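Beltolitz Two-Finger Arm Package
By Hye-jin Ko, April

The package is $3330 – arm, two-finger gripper, cable and one replacement set of fingers. The arm on its own is $2617, a saving you will enjoy until the first time you want to pick something up.

Budget for the dull parts too. A bench mount adds $639, and most buyers lose around 4 days to finding a table they are willing to drill into.

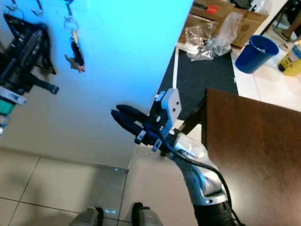 Two-finger gripper with the fingers slightly open, cable looped at the wrist.

Leave slack at the wrist when you route the cable. A tight cable looks very tidy in the purchase request and less so on the repair invoice. Quotes go through Zakhar Nazarenko, who will ask about your table.

12 shares | 3 comments
© Beltolitz | Contact sales | Back to top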